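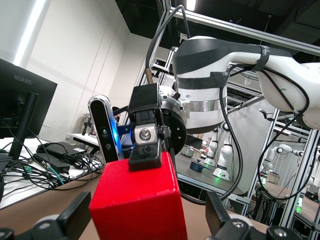 Film club talk, May 2023. Notes for me, do not hand out.

Start without the clip. Ask who has seen Hullden all the way through. Expect two hands, one of them Olga Escobar's, and she was paid to subtitle it.

Plot, quickly: a widowed ferryman, a daughter who left for the city, a goat. Wenceslao Retamal directs and also plays the brother-in-law, a part that grew in the edit. It runs to 14 reels and you feel the weight of every one.

Play clip 1 (the ferry, no dialogue). Keep quiet while it runs. You talked over it in October and were told so.
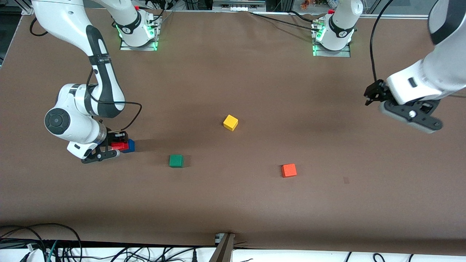 Then the case for it. The first hour is patient and often very funny, the quarrel over the soup especially. The songs are good. There are 4, and 3 of them belong to the story. The other one belongs to the brother-in-law.

Compare with Usum, his earlier one: same river, better weather, half the length. People who like Usum tend to call Hullden a decline. I think he just stopped letting anyone else near the scissors.

Skip Hakance if time is short. Skip it anyway if the man with the Bucur tote bag is in.

Clip 2, the wedding. Sound comes in loud, so turn it down first.

Questions. If asked about the goat: it is fine, and lives with the producer.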